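May, bench notes, mid-morning

Second go at the big mat, and this time I think it's staying put! The first one (the Mavell, the thin one) had been creeping toward the edge for ages, and every time I leaned on it I ended up with a wave in the middle that I'd flatten with my forearm and then forget about until something rolled off. So that's gone in the bin and we're on the Jevero now, dark gray, heavier, with a nice fine texture that doesn't shine back at you under the ceiling lights.

I wanted it square to the table and spent far too long on that. Measured in from both ends, got 72 mm at one and something else entirely at the other, moved it, got the opposite problem. After the third try I put the tape measure away.

Tape notes, for whoever does this next. The double-sided stuff from Zomar is strong enough but it took a strip of finish off the scrap board when I peeled it, and I'm not doing that to this tabletop, I like this tabletop. The clear packing tape let go overnight on my test piece. Plain white masking tape holds fine if you rub it down hard with a thumbnail and give it plenty of wood to grab. I cross two bits over each other where it wants to lift, which looks like a bandage but who cares. Torn, mostly, as the scissors have wandered off again (if they're on the Cheng shelf, please bring them back!).

I pulled on each corner with the luggage scale before calling it done. Worst one started to slide at 163 g with a single strip, and with the crossed strips I got past 300 g before I chickened out. Good enough for a mat. I'll try it again after the heating has been on for a few days, because warm masking tape goes gummy and I don't trust it.

Cable next. It had been lying loose across the front left and I caught it with my sleeve 3 times in one morning, so it's taped down along its run now, past the corner of the mat and off the front. Left the bend gentle. Please don't pull it straight to make it look tidier, it needs that bit of give.
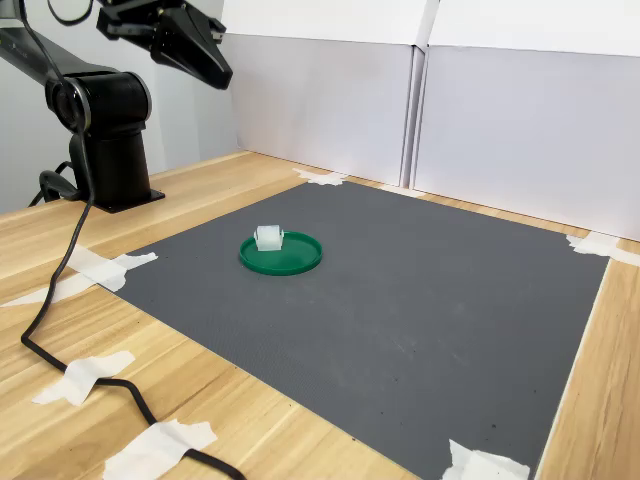
New mat down, white tape on the corners and edges, cable taped along the front left.

Still to do: wipe the mat, it shows every speck, especially at the lower right. Damp cloth only, no spray, the spray creeps under the tape and then you're starting over. Order more masking tape, the wide kind if they have it. And I'd like to try rounding off the mat corners with a knife on the old offcut first, a rounded corner ought to lift less than a sharp one. If that works I'll do the other bench the same way.

Stopped at 12:40 for lunch. Tape measure is in the top drawer.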